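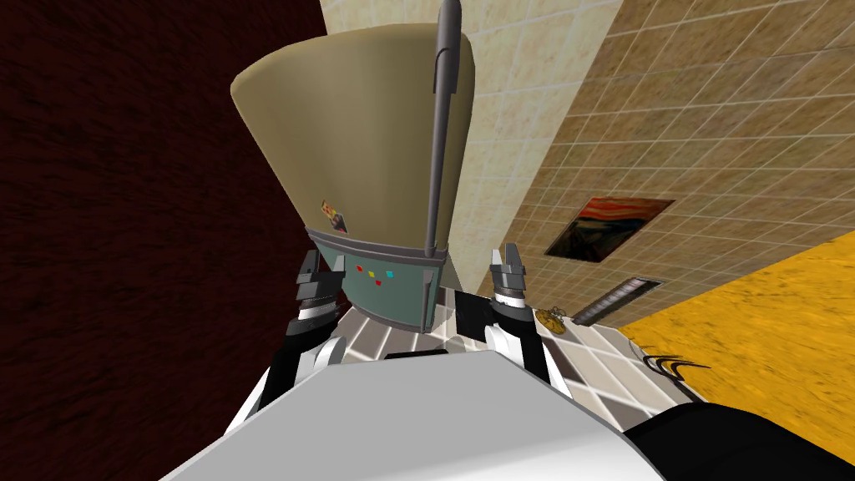

Eleven days with a farming game I bought by accident

April 12, 2021

So I meant to buy a completely different game. There was a sale, I had two tabs open, I clicked the wrong cart, and that's how I ended up owning Stundley. I'd never heard of it. The store page had 672 reviews and the top one just said "the goats are fine now," which I guess was good enough for me at eleven at night.

Stundley is a farming game, kind of, but you spend most of it driving. You've got a little flatbed truck and a valley full of people who want things moved. Turnips, bricks, a piano in the second week. You grow stuff too, but the growing mostly happens while you're out on the road, and you come home to find it ready or eaten.

The first three days I was terrible at it. The truck handles like a bathtub and there's a hill right outside your front gate, so every single trip starts with a slow slide toward the pond. I lost so many turnips in that pond. I messaged Cúc Khúc, who has played every driving game known to man, and she told me to turn off the steering assist and stop touching the brake on dirt. Five minutes later I was a different driver! Go into the second page of the options, it's under "comfort," which is a strange place for it.

After that it opened up a lot. The map has four towns and my favorite is Prirnelar, the one up on the cliff with the bakery. The road there is all switchbacks and you need the bigger engine, but the deliveries pay almost double, and the music changes when you get above the clouds (there's an accordion, I love it). I did the bakery run so many times that the baker started greeting me by name. My name in the game is Soup. I didn't think it would come up so much.

Now the complaints. The shop menu is awful. You can't sell a stack, you have to hold the button down and watch it go one by one, and when you've got 80 onions that's a long time to look at an onion. The map doesn't remember your markers if you quit from the road. And there's a mission where you follow Kinsella the mail carrier through the woods at night, and she drives slower than you but faster than your lowest gear, so you just lurch along behind her for ten minutes. I failed it four times. On the fourth try I bumped her bike into a ditch and she said "lovely evening" and the mission ended.

I haven't tried co-op much. Eamon Doherty joined me on Saturday and we did the piano together, him in the back holding it down and me driving, and I laughed so hard I had to put the controller on the couch. Then his connection dropped and the piano went with him. It still counted as delivered, for some reason. We're going to try the barn raising next, if I can get him and Caoimhe Noonan online on the same night, and that hasn't happened since September.

Controls, if you're wondering - it's playable with a keyboard but I wouldn't. The throttle is all or nothing on keys and you really want that half squeeze on the hills. My old controller worked right away. The rumble is a bit much on gravel so I set it to 31 and left it there.

I'm at the point where the farm mostly runs itself and I'm saving up for the boat. Someone on the forum called Imik says the boat is a waste of money and you should buy the second barn first, and there's a long thread of people yelling about it. I'm getting the boat. The barn is right there next to the other barn, it'll be there later.

Full price it's maybe a little steep for what it is, with the menus like that. On sale, sure, easy yes. I still haven't bought the game I was supposed to buy, and the sale ended Friday.

If anybody knows how to get the goat off the roof of the mill, please leave a comment. I've tried the ramp and I've tried honking.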